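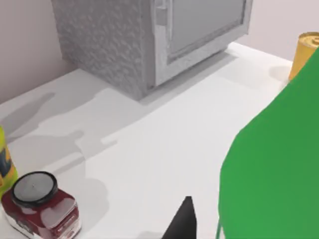
Unit 2: Panel shows, pundits and the clip economy

A televised political argument now has at least two audiences: the people who watched the broadcast and the people who met a short extract later, usually on a phone. The two groups often disagree about what was said. Domestic viewing used to be treated as background activity, and the older audience surveys placed the set in the kitchen, where a debate competed with the washing-up. Attention was partial, but the programme was at least heard in order. The clip removes the order.

Terms used in this unit

Pundit: a paid or regular commentator who holds no office and is not reporting.
Surrogate: a person speaking for a candidate with the campaign's consent.
Clip: an extract published apart from the programme, with or without a caption.
Pile-on: a large number of hostile replies to one speaker over a short period.

Vaughan's exercise

Nest Vaughan took one edition of the discussion programme Fallard and followed a single exchange between a host and a surrogate. She collected 2390 public replies to the clip and set aside those that were duplicates or could not be read in context, leaving about 2000. These were coded by target: the speaker, the host, the programme, the policy. Most were aimed at the speaker. Replies on the policy formed the smallest group.

Edit Virág repeated the coding with a second reader and found weak agreement on sarcasm. Her note on this is in the reading pack and should be read before the seminar. Till Schwerdtfeger objects that replies are a poor measure of opinion, as most people who see a clip do not reply to it.

Points for the seminar

Bring one clip and the full segment it came from. Note where the cut falls and whether the question was kept. Captions should be copied exactly, including errors.

Reading: Kolev on host interruptions; Fröhlich, chapter 2 only. The Kolev text is the April version.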